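Against the decluttering industry

Every September, when the children go back and the evenings draw in, the advice starts up again. Clear your surfaces. Empty one drawer a day. Hold each object and ask what it is doing for you. I have read a good deal of this stuff over the years, and I have followed more of it than I care to admit, and I have come round to thinking that most of it is bad advice sold by people with something to sell.

My own conversion, if that is the word, began with a course. It was run by a firm called Nudolo and it cost £138, for which I received 20 short videos, a workbook to print at home and access to a members' forum. The videos were pleasant enough. The presenter had a calm voice and a very large house. By the fourth one I had been told to buy a label maker, and by the seventh a set of matching jars from Vestier, with a discount code that ran out at midnight.

I would like to dwell on the jars. Before the course, my rice lived in the bag it came in, with a peg on the top. The bag told me what kind of rice it was, how long to cook it and when it should be eaten by. Afterwards the rice lived in a jar, and the cooking times lived in a notebook, and the bag with the leftover rice that would not fit in the jar lived behind the jar. I had paid money to own more things and know less about my rice.

The kitchen is where this way of thinking does most of its damage, as it is the one room where you need a lot of objects and need them quickly.
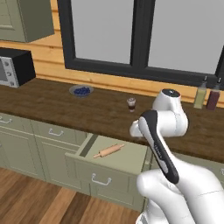
Take the rule that anything you have not used for a year should go. It sounds like plain sense. But a year is an odd measure for a household. I use the fish kettle when my family is all together, which has happened twice in the past five years. I use the jam pan when there are plums, and some years there are no plums. A rule that would have me buy a new jam pan every good summer is not saving me anything, and I notice that it never seems to trouble the people who sell pans.

The answer you get, if you raise this, is that you could always borrow one. From whom? My neighbours have been reading the same articles.

There is also the matter of the evidence. Jaber, who make storage boxes, sent round a leaflet last winter claiming that tidy homes make people calmer. It rested on a survey of 696 customers. These were people who had just bought storage boxes, asked by the firm that sold them whether they felt better. I would have been surprised to hear anything else. It may well be true that calm people keep tidy houses. It may be that people with money and spare time manage both. The leaflet did not go into it.

I don't want to overstate my case. Some homes are so full that people cannot live in them safely, and those people need real help, which is slow and has little to do with jars. I also accept that a clear table is nice to sit down at. I clear mine most evenings. What I doubt is the much larger promise, that if you get the cupboards right the rest of your life will fall in behind them. I got the cupboards right. I was still late with my tax. 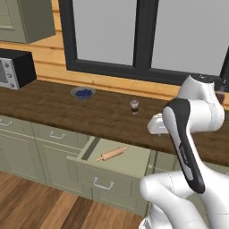
Where it all goes

The other half of the story is told less often. In Senham, where I live, there were two charity shops at the end of my road and now there is one, with a sign on the door asking people to ring before they bring anything in. I took four bags there after the course. They kept one. The rest I drove to the tip, along with a queue of other people who had the same look of virtue wearing off.

I added up, from old bank statements, what I have spent since then on replacing things I gave away. It came to £237. The largest item was a sewing machine. The silliest was a garlic press, which I had let go on the grounds that a knife would do, and a knife will do, but I don't like doing it.

The defenders of the method will say I did it wrong – that I was hasty, or did not ask myself the right question while holding the garlic press. This is the trouble with advice of this kind. When it works, the method gets the credit, and when it fails, the blame is yours and there is a follow-up course.

I was sent an offer for the follow-up course last month. It deals with lofts. I have a good loft, full of boxes I packed myself, and I know what is in nearly all of them. The sewing machine's old foot pedal is up there, as it happens. I forgot to give that away with the rest, and it does not fit the new one.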